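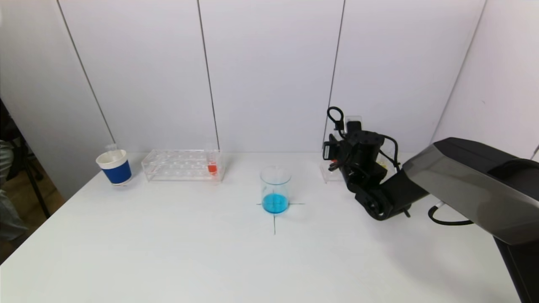

Bench layout, acrylic racks against the back edge.

Rack material: acrylic or PP?

rollalik16, 2022-09-24
Setting up a demo bench. Racks are clear acrylic, two rows of holes, lower shelf. Any reason to pay for polypropylene?

brorham_lab
Solvents. Ethanol wipes craze acrylic over time. I replaced 19 racks in one term.

Smits970
Disagree. Dyed water only needs soap and a soft cloth, and with acrylic you can read the level through the side. The red-orange tube in yours is a good case.

brorham_lab
Until a student grabs the wrong bottle. PP also goes in the autoclave - acrylic does not.

Smits970
For a demo bench? Bigger problem is the tube standing in a paper cup. Too light a base. Use the rack.

rollalik16
Fair, the tube will move. The cross under the beaker stays. Ordering one PP rack from Dakex to compare.

brorham_lab
Check hole diameter first. Mine were 16 mm and tight.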